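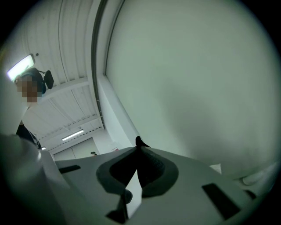
Why does a cheap candle burn down the middle and leave most of its wax stuck to the jar?
The wick is usually too thin for the width of the jar, so the melted pool never reaches the glass and the flame digs itself a hole.

Tunneling in Container Candles: A Comparison of Wick Sizes
Course project report, March

Background

Our group picked candles after our first idea, fermentation, was turned down on the basis of smell. We then spent a month making a classroom smell like vanilla, which drew more complaints than the cabbage would have.

The question was simple. Candle labels give a burn time, and the candles at home don't seem to have read the label. We wanted to know how much of that is the wick.

Materials

We used Zeria soy wax, bought in flakes, and plain straight-sided glass jars. Wicks were Brillix braided cotton in 2 sizes, which we called thin and thick because the packet's own numbering system defeated us. For comparison we bought one ready-made vanilla candle from Kavarier, a gift shop near campus that charges as if vanilla were mined.

Method

Wax was melted in a double boiler and poured in one go. We made 6 candles, three of each wick size. They sat overnight before the wicks were trimmed. Each one was burned in four-hour sessions, away from the window, with someone in the room the whole time. That someone got a lot of reading done.

After each session we let the wax set and measured the width of the melted ring with a ruler. We weighed the jars at the start and at the end. All the wax together came to 900 grams before burning.

Results

The thin wicks tunneled in every jar. By the second session the flame was sitting in a well and had to be relit twice. The thick wicks melted the wax to the glass in the first session and kept doing it, but they also smoked, and one left a black collar on its jar that survived the dishwasher.

The shop candle tunneled worse than anything we made. We take no pleasure in this. We did mention it in the presentation, on its own slide.

Problems

The first pour was too hot and sank around the wick, so it was melted again and doesn't appear in the results. The kitchen scale reads to the nearest gram and sometimes changes its mind. Our notes from the third session were written on a paper towel, which was then used as a paper towel, so those ring widths are missing from the table.

We also never tested a medium wick. The Oyelaran supply store was out of them for the whole project, and by the time they restocked we had run out of wax and goodwill.

Next steps

If another group takes this on, they should try the medium wick and trim before every session. They should also choose unscented wax. The room still smells.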